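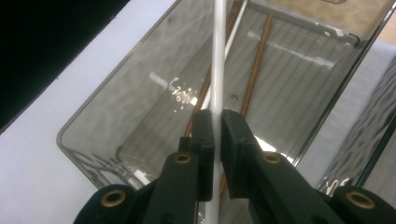

Potero 手持示教夹爪，指尖夹住一根白色细杆

Potero 手持示教夹爪（双手套装）
Skelov 示教工具系列

想教机器人收拾餐具，最顺手的办法还是自己先收拾一遍。把 Potero 握在手里，捏住一根筷子，提起来，放进篮子，松手，一条示教就录完了。手怎么走、夹爪什么时候合、合了多少，连同指尖前方的画面，全都按同一个时钟存下来。不用写轨迹，不用在示教器上一个点一个点地挪，也不用先把机械臂搬到桌边。

我们做这款产品的时候，最高兴的一刻是第一次把它交给完全没碰过机器人的人。她拿起来看了看，开合两下，就开始夹勺子了！从那以后，团队里讨论任何改动都先问一句：改完以后，别人还能不能拿起来就用？

适合哪些任务

Potero 是为桌面操作设计的，尤其适合东西细、滑、反光，又得放到指定位置的活儿：餐具分拣、文具归位、小零件装盒、杯盘摆放。单手任务用一只就够，需要一手扶一手放，或者两手轮流取放的，就用双手套装。

餐具是我们最推荐的入门任务。叉子会叠在一起，筷子会滚，勺子一头重一头轻，拿的位置稍微偏一点，提起来就会转。人手处理这些情况几乎不假思索，而示教数据里最值钱的恰恰就是这些小动作：先用指尖拨一下，再夹；先压住一头，再把另一头挑起来；放进篮子之前手腕转一点，让长杆顺着篮子的方向躺下去。用 Potero 录，这些都会留下来，而且速度就是您平时干活的速度。

透明和半透明的收纳篮也很值得试。篮壁会反光，篮底的东西隔着壁看又会变形，对只靠一个远处相机的系统相当不友好。指尖视角离得近，从篮口上方往里看，
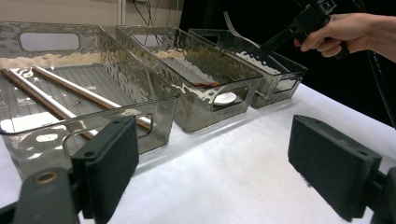 夹爪离物体越近，画面里的细节就越多，下手前最后那一小段路因此录得特别清楚。我们自己做分拣练习时，常常专门挑这种难看清的容器，模型学到的东西明显扎实一些。

握持与手感

单只重 761 克（不含线缆）。这个数字我们磨了很久：再轻，手会发飘，录出来的轨迹抖；再重，连续录上一个下午手腕吃不消。重心压在握把正上方，前伸去够远处的篮子时不会往下栽。

握把是手枪式的，开合由食指和中指带动，行程连续，没有挡位。想轻轻捏住就轻轻捏住，想半开着推一下也行。回位弹簧有软、硬两种，出厂装的是软的，手大或者喜欢回弹明显的朋友可以换成硬的，换的时候拧下握把底部的螺钉就行，别忘了先松开卡扣（说明书里画了图，照着来很快）。

两指最大张开 58 毫米，可以完全闭合。细到一根筷子，宽到一只小杯子，都在它的范围里。指尖内侧是平的，夹细杆时接触面长，杆子不容易绕着指尖打转。

指垫

指垫是消耗品，我们随套装附了八片备用。材质有两种：

软垫：压下去会有一点变形，适合金属勺叉、漆面筷子这类又滑又硬的东西。录餐具任务请优先选它。
硬垫：变形小，边缘利落，适合从平面上铲起薄的物体，或者插进窄缝里取东西。

这里有一条经验想特别提醒：示教时用什么指垫，机械臂上就装什么指垫。两边不一样，人教得再好，机器夹的时候也会差那么一口气。所以 Potero 的指座和我们的机械臂端夹爪共用同一套安装孔位，指垫拆下来可以直接换过去。

双手套装

两只夹爪外形接近，细节不同，请按左右手拿。录制软件启动时会分别点名，让您先动左手、再动右手，几秒钟就能确认没有拿反。我们强烈建议每次换人都走一遍这一步，拿反了的数据看上去一切正常，到训练时才会让人头疼。

定位靠标记板和相机配合完成。标记板印有黑点图案，装上以后保持朝上倾斜的角度，录制过程中尽量别让袖子盖住它。标记板有磕碰或者沾了油污，请及时擦干净或更换，千万别用记号笔自己补点！除了指尖视角，软件还可以接一路俯视或头部视角，把双手和整个工作区一起录进去。

多一路视角的好处，在双手任务里特别明显。一只手已经拿着勺子往篮子去，另一只手正准备去夹叉子， 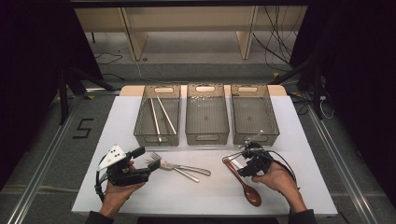

两只手谁先谁后、谁给谁让路，单看任何一只手的数据都说不完整。有了共同的视角，回放的时候一眼就能看出配合得顺不顺，哪一条值得留，哪一条该删。我们录双手分拣，习惯是两只手都从中间往外走，尽量少交叉，新手按这个办法来，成功率会高很多。

录制流程

接线。左右两只各接一根数据线到采集主机，线从夹爪后方绕出来，留一个松松的弯，别绷直。绷紧的线会拽手，您可能感觉不到，轨迹里看得到。

校准。把夹爪完全闭合，再完全张开，重复到软件提示完成。接着拿着它在工作区里慢慢走一圈，四个角都照顾到。

摆台。桌面建议用浅色哑光的垫子，物体和背景分得开。餐具可以随便撒，不必摆整齐，交叠着放更好。篮子的位置每录一批稍微挪动一下，模型才不会死记坐标。

录制。按一下脚踏开始，再按一下结束。做砸了也别急着停，掉了就捡起来接着放，补救动作同样是很好的教材。只有手滑到工作区外面，或者标记板长时间被挡住，才需要作废重来。

检查。软件会把轨迹、开合量和画面排在同一条时间轴上，可以逐条拖着看。我们有一组内部用的餐具分拣示教，留下 49 条，质量相当整齐，购买双手套装的用户可以下载来对照，看看别人的手腕是怎么转的，很有意思。

从手到机械臂

录好的数据可以导出为末端位姿序列，附带夹爪开合量和各路画面。我们提供与 Pešek 机械臂的对接配置，其他型号可以用通用格式自行转换。转换时请特别留意两件事：一是工具坐标系的原点，Potero 默认取在两指闭合时的指尖中点；二是速度上限，人手很快，有些动作机械臂跟不上，软件里可以整体放慢，也可以只放慢超限的那几段。

想先远程试一试的用户，也可以把 Potero 切到遥操作模式。手在这边动，机械臂在那边跟，开合量一比一对应。这个模式对网络延迟比较敏感，建议在同一个局域网里用。遥操作和离线示教录出来的格式完全一样，可以混在一起训练。

套装内容

左、右手持夹爪各一只
标记板及备用标记板
备用指垫
数据线两根
软、硬回位弹簧
录制脚踏
内六角扳手
收纳箱

采集主机和外接相机需另购，支架推荐 Marwood 的桌边款，夹持范围大，装拆都快。

维护

指垫每天用完拿微湿的布擦一遍，晾干再收。指座上的黄铜色螺纹嵌件请用手感拧紧，不要上电动螺丝刀。连杆处每个月加一小滴润滑脂，多了会吸灰。长时间不用时让夹爪处于张开状态，弹簧会轻松很多。

刀具类物品请用餐刀练习，刃口锋利的厨刀会割伤指垫，也不安全。金属餐具和金属容器放在一起时，反光会比较多，把灯往旁边挪一挪，或者在灯前加一层柔光纸，画面会干净不少。练习刀叉交叠的情况时，先夹上面那一件，夹的位置尽量靠近重心，

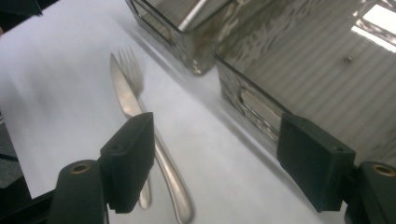

Zuzana Rusnák：补充一点我自己的体会。刀叉叠着的时候，我一开始总想一次把上面那件拎走，结果下面那件经常被带歪。后来改成先往旁边拨开一点再夹，录出来的动作长了一些，可是机械臂学得反而稳。软垫做这个动作特别舒服，硬垫会在柄上打滑。另外想问问，不锈钢的容器能不能和塑料篮子混着录？

Skelov 产品组回复：谢谢！先拨后夹这个办法我们也很喜欢，下一版说明书准备加进去。容器可以混着录，建议每种材质都录够一批再打乱，标签里写清楚容器类型，后面筛选起来方便。

Hendrik Engelbrecht：用了一个秋天，主要做勺子和筷子。握把比我想的舒服，一个上午下来手腕没什么感觉，倒是站得腰酸。希望数据线能再软一点，右手那根绕过手背的时候偶尔会碰到袖口。

Skelov 产品组回复：收到，更软的线正在试，10 月会先给老用户寄一批。眼下可以用收纳箱里的魔术贴把线在小臂上固定一下，弯留大一些，会好很多。

Oona Pesonen：单只能买吗？我们的任务只用右手。

Skelov 产品组回复：可以，左手款和右手款都单独供应，指垫和弹簧也随单只附送。以后想升级成双手，补购另一只，在软件里重新走一遍左右确认和校准就能用，之前录的单手数据照样可以读取。

订购与试用

下单前请告诉我们您打算录什么任务、用什么机械臂，我们会帮您配好指垫和对接文件。想先上手的朋友可以预约试用，带上您自己的餐具、零件或者别的什么难夹的东西过来，越难夹越欢迎！试用预约和技术咨询请联系 Orathai Kaewsai，上午九点到下午五点都有人接听。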